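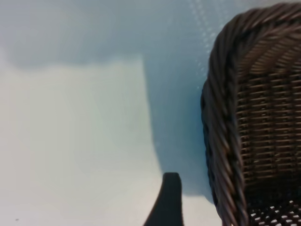 Call for Participants: Household Chores Study

The Gritel Institute invites members of the public to take part in a study on whether machines can be trusted with everyday chores in the home and in small shops. The study is run jointly with Kuhlmann, and sessions will be held at the Gritel building on Stiltiditz Street in June.

Tidying small items into a basket is among the first jobs people say they would hand over to a machine. It is also a job on which opinions differ widely. In an earlier survey, 282 households told us which chores they would give up and which they would keep. We now wish to learn how people judge the work when they watch it being done at a table in front of them.
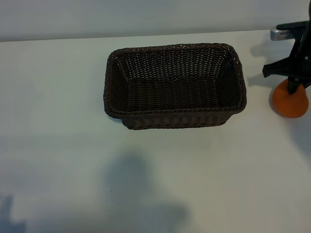
Each participant will attend two sessions. In the first, you will carry out a set of 12 short tasks by hand, such as picking up soft objects, placing them in a container and moving the container to a marked spot. In the second, you will watch a robot arm attempt the same tasks and will rate its pace, its care with the objects and whether you would accept the result at home or at work. You will not be asked to operate the arm.

Who may apply

Applicants must be 18 or older and able to sit at a table for the length of a session. No technical knowledge is needed. We particularly welcome people who clean, stock shelves or sort goods as part of their paid work. Current employees of Kuhlmann are not eligible.

Places and payment

There are 25 places. Participants are paid after the second session, and travel by public transportation is refunded on presentation of a ticket. You may withdraw at any time, and payment for a completed session will still be made.

How to apply

Please complete the application form at the Gritel front desk or request a copy by mail. State your occupation, the chores you do most often and any dates in June on which you are unavailable. Applicants will receive a written reply whether or not a place can be offered.

Posted 24/02/2020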